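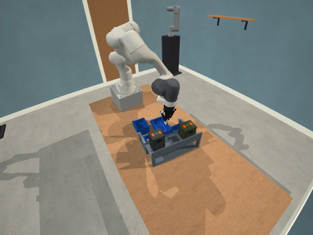

Birthe Damgaard maintains that a hotel sells nights and a booking system sells promises, and that most trouble at a front desk comes from mixing up the two. She ran reservations at the Pelville for 17 years, and her remark is a good place to begin a chapter on room inventory.

Chapter 6
Room Inventory and Overbooking

6.1 What the system is counting

A property with 300 rooms does not have 300 rooms to sell every night. Some are out of order. Some are held for groups that have until a cutoff date to confirm. Some are occupied by guests who will ask to stay one more night. The number left after these are taken out is called available inventory, and it is the number a reservation system has to get right.

Older systems stored this as a single figure for each date and room type. When a booking came in, the figure went down by one. This works well as long as bookings arrive through one channel. Once the same room is offered on the hotel's own site, through two or three agencies, and by phone, the figure has to be shared, and every channel has to see a change quickly.

6.2 Allotments and pooled inventory

There are two common ways to share rooms. Under an allotment, each channel gets a fixed block. Suppose the Pelville gives 20 rooms a night to an agency called Egilsson. Egilsson can sell those rooms without asking, and the hotel can't sell them until they are released. The release date is set in the contract, and it matters a good deal in slow months such as October, when unsold blocks tend to come back too late to be of use.

Under pooled inventory, all channels draw on the same count. No rooms sit idle in a block, but two guests may try to book the last room at the same moment. The system then has to lock the record while one sale is completed -- a subject we take up in section 6.4.

Many hotels use both. The Pelville keeps allotments for tour operators and pools the rest through a channel manager, Pultard.

6.3 Terms used in this chapter

Cutoff date: the last day on which a group may confirm held rooms.
No-show: a guest with a valid booking who neither arrives nor cancels.
Stop-sell: an instruction that closes a room type on one or more channels.
Walk: to send a guest with a valid booking to another hotel, usually at the first hotel's expense.

Readers who have worked through the rate tables in Chapter 5 should keep them at hand. The exercises in 6.4 use the same room types and the same date codes.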